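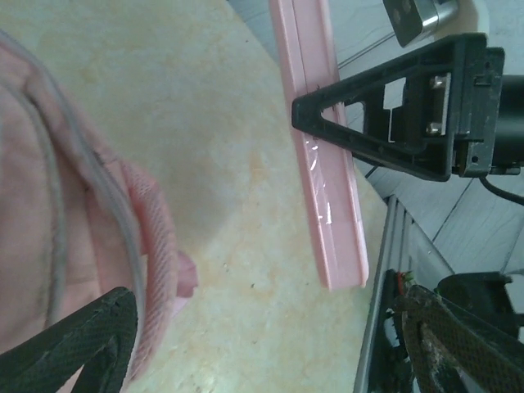 View from the wrist: textured finger at the edge of pink fabric, the second arm's bracket and gripper to the right.

Luro textured fingers for two-arm table cells
Sold by Novside. Part no. 1293. Supplied as a set of four, enough for both grippers.

The Luro finger is a replacement part for cells that handle bags, clothing and other soft goods. The crosshatch face holds fabric at low grip force. Screws are included. Grippers fitted before the Estoveo update need the adapter block, sold separately.

When to replace
Check the fingers every 200 hours of running and change them at 900 hours, or sooner if the crosshatch is smooth to the touch at the tip. Scuffing along the upper edge is normal. Brown or gray residue on the inner edge should be wiped off before you judge the wear. Use a dry brush first, then a cloth with a little isopropyl alcohol. Do not use oil-based cleaners on the fingers or on the tabletop.

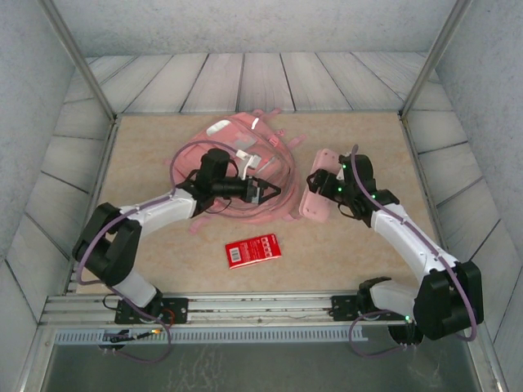 Two-arm cell handling a pink backpack, both base plates on the front rail.

Fitting
1. Park both arms clear of the table and switch off power at the cell.
2. Remove the old fingers one gripper at a time. Keep the screws from the left and right arms apart.
3. Fit the new fingers with the textured faces toward each other. Tighten by hand, then a quarter turn.
4. Check that the cable has slack at every joint and does not rub on the bracket.
5. Power up, run the open and close routine 30 times, then check the screws again.
6. Zero the gripper width in the Simiyu panel. Old width values will be wrong with new fingers.

While the cell is off, brush dust from the wrist bracket and check the bolts that hold its metal plate. Look at the base plates too. If a plate has moved on the rail, the arm needs to be taught its positions again.

Ordering
Orders received by noon on Tuesday ship the same week. Single fingers are not sold, as uneven wear makes the grip pull to one side. For older grippers or fitting questions, write to Chepkoech Kariuki in parts support and give the serial number from the base plate.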